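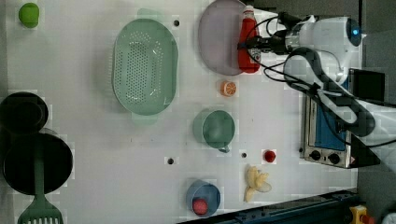
Grido 3

Print this page | E-mail this page

Grido is our planning and perception software for tabletop robot arms, and version 3 is the one we've been itching to get out the door! You give it an overhead camera, an arm and a job in everyday words. It works out what is on the table, which bits the gripper can get hold of, and how to move there without cleaning up everything along the way.

Éabha Mulligan rewrote the planner from scratch over the winter at our Fasdale workshop. It now looks at up to 1000 candidate paths before each reach and picks the one with the most clearance — you can watch them fan out in the viewer, and it's a lovely thing to see. The old planner topped out at 60.

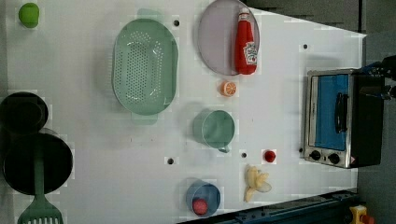
What's new in perception

Object outlines are redrawn whenever the view changes, and anything partly out of view keeps its label and gets a dashed edge. Colour is now only one cue among several, so a pale object on a pale bench has a much better chance of being picked up. Monique Jacquet's labelling tool is built in as well (it used to be a separate download), and it comes with 58 kitchen object classes to start you off.

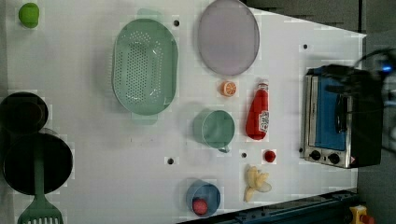
Grido treats every obstacle as a solid with a safety margin, and you can set that margin for each object. Long, awkward things are where this pays off. A slotted spatula lying across a frying pan, with its head out past the edge of the view, used to be lumped in with the pan as one big blob. Now you can give the two of them separate margins, and keep a tight one for the top of the toaster oven when the gripper has to come in over it. Changes show up in the viewer straight away, so have a play!

Grido runs with Soltness and Le Goff arm controllers. Licences are per workstation, and updates within version 3 are included.

Last updated: July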